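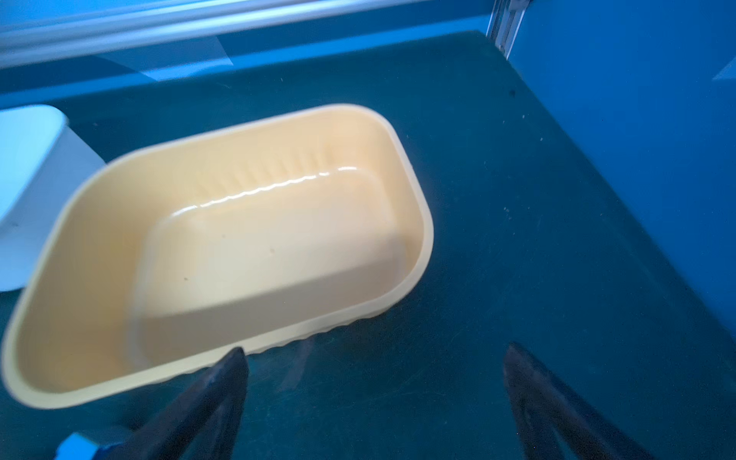 Vetell Sorting Trays, set of three – $29

I started the Vetell line because my kitchen floor was covered in building bricks and I was tired of finding them with my bare feet. I'd tried zip bags, I'd tried one of those drawstring play mats, I'd tried a big lidded tub that turned into one giant brick soup. What I wanted was something low and open that you could drop bricks into without looking. The butter yellow tray is still my favorite of the bunch, with its thick smooth rim going all the way around the corners and those fine little ribs along the inside wall. I love the ribs! They have no job at all that I can name, I just think a plain wall looks sad. The floor is recessed below the rim and the walls slope down to it, so bricks slide to the bottom and a kid can scoop a handful back up the side.

You get one yellow tray and two white bins in a set. Yes, people ask me every week for three yellows, and yes, you can have them, just leave a note at checkout (same price). I went with two white because most families seem to have white shelves and I didn't want to boss anybody around about color.

What fits

The set is happy with about a starter box per bin, and if you pile them properly high you can get up to 600 ordinary bricks across all three. I wouldn't go that far if you plan to carry them. Half full is the nice amount, where you can still push things around with a finger and find the piece you're after. If your family owns 2000 bricks or more, you want two sets, or the deep Fuditz crate to keep the overflow in and a Vetell set on the table for whatever is being built that afternoon. That's how we do it at my house and the crate only comes out when somebody needs wheels.

How we sort

I get a lot of email about this, more than about shipping! My own rule is color first, and only color. Sorting by size sounds clever and then you have a four-year-old asking you whether a 2x3 counts as big. With color they can get going right away and you can drink your coffee. Set the bins in a row at the back of the table, tip the whole pile out in front, and work from the pile toward the bins. Short reach, no elbows. Two people can sort one pile easily if each one takes the bins nearest their side. 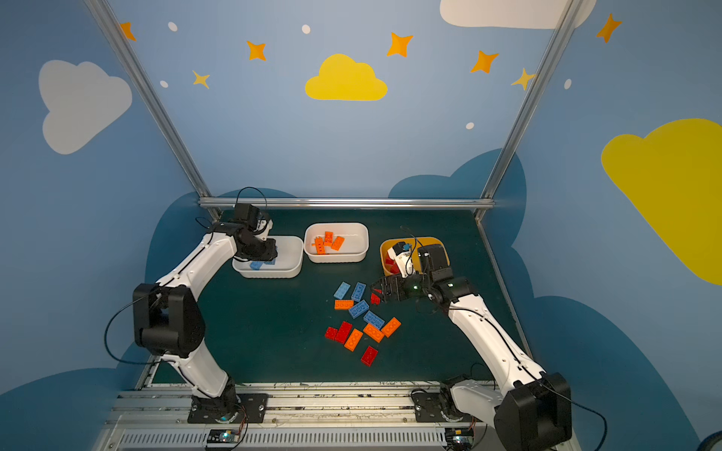 Omolara Okoro, who runs the after-school table I pack orders next to, does it another way. She gives every child one color and one bin, and they race. It's loud but it's done before snack. She's had her sets since the first batch and they've been through the dishwasher more times than I'd recommend (top rack, please, and skip the heated dry). They still sit flat.

A few people have told me they don't use them for bricks at all. One customer has a set in her sewing room for bobbins and elastic. Vitalii Pavliuk, who does my bookkeeping, took a yellow one home for seed packets and I haven't seen it since August. Fine by me – it's a tray, put your lunch in it if you like, though I haven't had it tested for food so let's say wrapped lunch.

What to put them on

Pick a dark surface if you have one. I used to sort on our pale oak table and the light bricks just vanished into it, and then I switched to a dark green mat and everybody got faster, me included. Even the light blue ones stand out on it, and orange and red practically shout at you. Ours has its scuffs and worn patches by now and works just as well. Bricks land any old way when you tip them, some studs up, some with their hollow side to the ceiling, and I wouldn't bother flipping them. Toss them in as they come. The red ones in our yellow tub are lying every which way and the orange heap in the white bin is worse, and you can still tell at a glance what's in each.
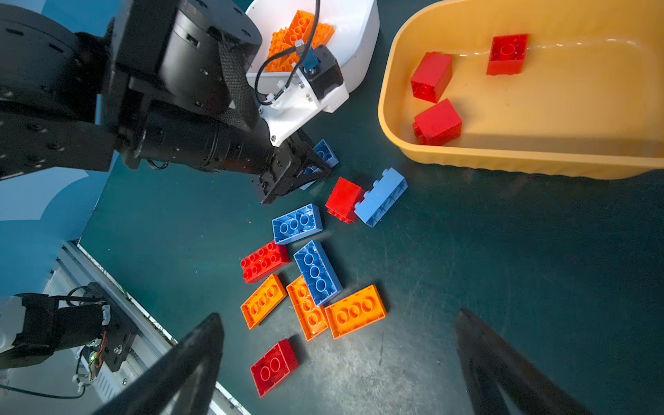

Stacking trips people up, so let me talk about that before you order. Trays nest when they're empty, and that's it. I don't make a lid for them and I don't sit one full tray on top of another. The rounded rim is there to be kind to small hands and it gives a second tray nothing to grip. On the yellow one there's a band of ribs low down on the outside wall as well, and that's where I put my fingers when I slide it across the table with bricks in it. Full trays want a shelf each. If you're buying for a classroom, the Omoregie rack holds 3 trays side by side and I'll knock the shipping off if you order them together.

Color and finish

The plastic has a bit of gloss to it. Under a bright lamp the yellow looks nearly white on the inside, and I've had two people write to say they got a paler one than they ordered. Carry it over to the window and it's butter again. Small scratches show up on the floor of the tray after a while, mostly from the sharp corners of plates and windows, and a wipe with a soapy cloth is all the care I give mine.

Ordering

Everything ships from the Plernham workroom, packed in plain brown paper with no plastic fill. If a tray arrives cracked, send me a picture and I'll put another one in the mail, and you don't have to return the broken one. Swaps for color are fine too as long as you haven't used them. Leave your note in the box at checkout, and if you want the crate as well, add it to the same order so it all goes out in one parcel.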